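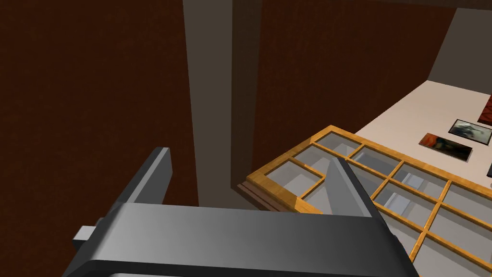

Kestance Pool is open again, and the water is cold

28/06/2025

I got in line at the Kestance Pool this morning with a towel over my shoulder and a coffee I wasn't allowed to bring inside, and I wasn't even close to first. The doors opened a little after eight and the line already went past the bike racks and halfway down the hill toward the ball field. If you live in Sturkerstead you know why. The pool has been shut since February, when a supply pipe under the deep end split during the hard freeze, and there were weeks this spring when I really thought we'd lost the summer.

We haven't! It's open, all of it except the small slide (more on that below), and it'll stay open seven days a week through the end of the season.

What was wrong with it

The short version is that the pipe was old and the ground moved. When the crew pulled up the concrete they found that the line feeding the deep end had cracked in two places, and the water coming out had washed away a good bit of the gravel under the pool deck. So a job that started as a pipe repair turned into a pipe repair plus a new deck along the whole north side. The city hired Clivero, the contractor that redid the locker rooms at the high school, and the fence went up before the snow was gone.

I walked by that fence with my dog pretty much every day. For a long time there was a big hole and a pile of broken concrete, and then for a while there was a smaller hole and a bigger pile. Then one evening in spring I came by and the hole was filled in, and I'm not ashamed to say I told the dog about it.

The crew was on site for 96 days all told. The city had said to expect less than that, and the rain didn't help. There was also a holdup over the new drain covers, which came in the wrong size and had to go back.

The petition

You probably signed it. I did, twice by accident, and I've been told one of mine was crossed out. When word got around in the spring that the city might hold off on the deck work until fall, a sheet of paper went up next to the register at Võ, the noodle shop across from the bus stop, and people started adding their names while they waited for takeout. By the time it was carried over to city hall it had 653 signatures on it and a fair amount of chili oil.

Did it make the difference? The city says the money had already been found by then, moved over from a parking lot project that wasn't ready to go. The people I talked to in line this morning believe it was the petition. I'm going to stay out of that one, except to say that the council meeting where it came up was the fullest I've seen that room, and the vote to go ahead took hardly any time at all.

What's new

The north deck is the big change. The old one was that pebbly stuff that took the skin off your toes, and the new surface is smooth with a light broom finish, so you can walk on it barefoot without doing the little hop. It was pretty comfortable at nine in the morning. I'll report back on how it feels at three in the afternoon in July.

There's more shade, too. The two big canopies by the shallow end have been replaced and a third has been added near the snack window, which is where all the grandparents were sitting today, very happily, with their feet up on the coolers. The outdoor showers have been moved to the other side of the gate so there's no more puddle where everybody comes in. And the deep end has a new ladder — the old one wobbled so badly that my generation of kids used it as a test of nerve.

Some things haven't changed one bit. The clock over the office is still wrong. The lockers still eat quarters. The snack window still sells frozen lemonade in the paper cups, the kind you have to squeeze from the bottom, and yes, I had one before ten in the morning.

What's still closed

The small slide, the yellow one, has a chain across the steps. It wasn't damaged by the pipe, but it sat through the whole job without being used, and it needs its yearly safety check before kids can go on it. The person at the front desk told me the inspector is due "soon," and wouldn't be pinned down any further than that. The big slide passed and it's running. It has a long line and it's worth it.

The picnic tables on the grass are also missing for now. They were put in storage to make room for the trucks and they're supposed to come back in the next couple of weeks. Bring a blanket.

Prices and hours

A family day pass is 12 dollars, the same as last year. Single tickets are 4 dollars for anyone over the age of three, and the little ones get in free. Season passes have been cut in price to make up for the late start, and if you bought yours over the winter (some of us were feeling hopeful), you can take it to the office and get the difference back or have it put toward swim lessons. I had mine put toward lessons for my nephew, who doesn't know it yet.

The pool opens at eight for lap swimming, with the ropes in until ten. After that it's open swim until seven in the evening. Adult swim is the last hour of the day, same as always. On thunderstorm days the whole place clears out at the first rumble and stays clear for half an hour after the last one, and there are no refunds, so look at the sky before you pay.

Lessons start up again after the holiday. Sign-up is at the front desk or by phone, and the morning groups for beginners were filling fast when I looked over the clipboard. There's more room in the late afternoon ones. Adults can sign up too, and there's a group just for people who never learned and would like to now.

How it was

Cold! It was so cold. The pool was only filled this past week and it hasn't had time to warm up, and there was a lot of shrieking from people who jumped in before they asked. I went down the new ladder one step at a time like a coward and it took me a good ten minutes to get my shoulders under. After that I didn't want to get out.

I did my laps badly. I'm out of practice and I swallowed some water when a kid cannonballed in from the side right by my head, and then the ropes came out and it was too crowded to swim in a straight line anyway, so I just floated around at the edge and listened. One woman near me had driven in from two towns over because her own pool doesn't open until next week. A pair of teenagers were arguing over whether the deep end had gotten shallower. (It hasn't. I asked at the desk. They've grown.)

The parking lot was full by eleven. If you're coming this weekend, the street behind the library usually has spots and it's a short walk up the hill, or the bus stops right across from Võ, which has put a sign in the window offering iced tea to anyone who comes in with wet hair. I took them up on it on my way home. The tea was good, and I left a puddle under the stool.

Questions about passes and refunds should go to the pool office, which is open whenever the pool is. The phone line was busy both times I tried it, so you may do better in person.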